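Isuvell reissues: notes on the Bastdale bindings

Three of the five volumes in the Bastdale cycle are now back in print from Isuvell, and I've spent Sunday comparing them with the old Dasside paperbacks.
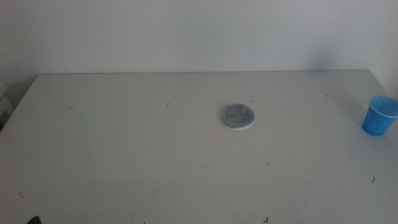

One reader wrote in to say the new text block is glued, whatever the catalogue claims, and that her copy of volume two split at the map within a week. Mine has sewn signatures, visible at the head, so there may be two states of the binding.

The type has been reset in Zinchenko, a narrow serif with a low x-height. Leading is generous. Line ends are cleaner than in the Dasside setting, which hyphenated proper names. I found seven errors carried over - mostly dropped accents in the glossary - and one new one on the copyright page. The grey cloth marks easily. Volume four is listed for August, with the appendices restored.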